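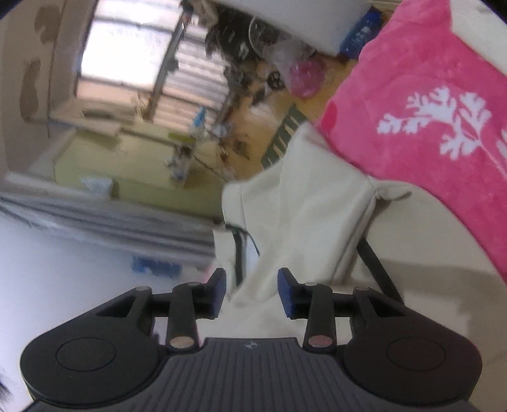 A folding chair with a cream fabric seat.

Malline residents who like to sit down at public meetings will be asked to bring something to sit on from February, after the parish hall lost its chairs in a disagreement over a lease.

The hall's 398 stacking chairs belonged, on paper, to Temetti, the firm that has supplied them since the last lot were condemned. The parish believed it had been buying them in instalments. Temetti believed it had been renting them out. Both sides had kept every letter, and none of the letters settled it.

A lorry came for the chairs on 26th January, during the over-sixties' whist drive. Play was suspended for the removal and resumed standing up, with the exception of one table which had refused to move and was allowed to finish its hand.

The parish council has since met twice to discuss replacements. The first meeting approved the idea of chairs in principle. The second looked at two quotes, one from a supplier in Crenshaw and one from a supplier in Braresell, and sent both back with questions about the colour. It lasted 2 hours, which members of the public described as long, given the circumstances.

Until a decision is reached, the council's notice says, chairs brought from home should be "of a reasonable size". Recliners are not mentioned. The drama group has moved its spring production to the Methodist chapel, where there are pews, and the yoga class reports no change.

The hall's hire charge will stay the same. A request for a discount was turned down on the grounds that the charge is for the room, and the room is still there. 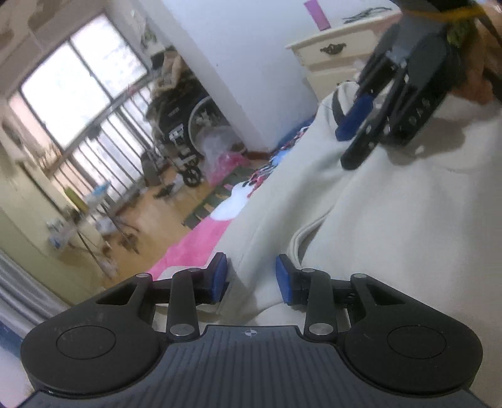 One Crenshaw reader wrote to say that his own village hall had gone through all this with its tea urn, that the argument ran for 6 years, and that Malline should settle early and pay whatever it is asked.

The council will take up the matter of colour again at its next meeting, which begins at 5 and is expected to be well attended near the walls.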